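Sumby Controller Guide
Section 4: Running a two-arm policy on loose tabletop objects

4.1 Before you start

This section covers loading a trained policy, checking the camera streams, and running it on both arms. It assumes that the arms are already calibrated (Section 2) and that the Karimi planner service is installed on the control computer (Section 3). The cup task is used throughout. Its configuration file is cups_bimanual, in the tasks folder.

You need:
Sumby 4 or later on the control computer
A policy checkpoint, exported with the Widcombe tool
One head camera stream and one stream per wrist
Paper cups, and any other objects you want left on the table

1. Start the planner service and wait for the status line to read READY.
2. Open the task file and set arm_mode to dual.
3. Set the head camera as the reference view. Both arm frames are computed from it, and the planner will refuse to start if this field is blank.
4. Place the cups on the front part of the table, within reach of both grippers. They can be upright, upside down, or on their sides.
5. Press Preview. The arms do not move during preview.

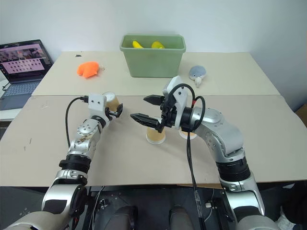

6. In the preview panel, check that each cup has a single outline. If one cup has two outlines, lower merge_distance one step at a time and press Preview again.
7. Add any object the arms should leave alone to the ignore list. Ignored objects are still treated as obstacles by the planner.

Note: The detector often gives a low score to a cup that is half hidden behind a gripper. Use Park Arms to clear the view, then preview again.

4.2 Checking the wrist streams

The policy takes its last few corrections before a grasp from the wrist views. A swapped pair of streams is the most common setup mistake, and the software cannot detect it for you.

1. Open Streams and select Wrist Left.
2. Put your hand in front of the left gripper. The hand should show up in the Wrist Left panel only.
3. Repeat for Wrist Right.
4. Check that both fingertips are in view. If one is missing, adjust the camera bracket and redo the hand-eye calibration in Section 2.
5. Compare the time stamps under the panels. The difference must stay below 20 ms.

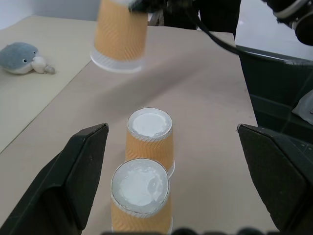
Figure 4-2. Wrist view with two upside-down cups between the fingers and a third held by the other gripper.

Caution: Keep your hands off the table once Run is enabled. The stop button in the software takes effect at the end of the current action chunk. Use the hardware stop if you need the arms to halt at once.

4.3 Running the policy

1. Set speed_scale to 0.3 for the first run with any new checkpoint.
2. Set max_steps. The default of 3000 is long enough for the cup task.
3. Press Run. Both arms go to the ready pose with the grippers open, and the planner reports the distance between them.
4. Watch the clearance value. If it turns amber, the planner is slowing one arm to let the other pass.

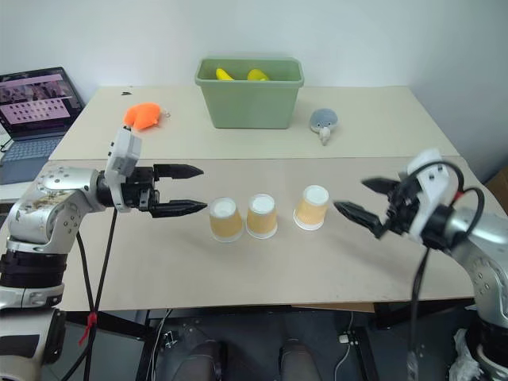 5. When the run ends, label it Success, Partial, or Fail. Unlabeled runs are saved, but the Widcombe exporter skips them.
6. Reset the cups by hand with the arms parked.

If an arm stops between two cups and does not continue, open the log and look for error 13. It means the planner found no path for the second arm while the first held its position. Move the cups farther apart or raise replan_limit. Do not turn off collision checking to get past it.

If the grippers open and close repeatedly over a cup without closing on it, the action chunk is too short for the checkpoint. Match chunk_length to the value used in training.

Cable slack is not part of the collision model. Look at the cables before every run and keep them away from the cups and the table edge.

The error table was revised in August by Azadeh Babaei. Error codes from older releases are listed in Appendix C.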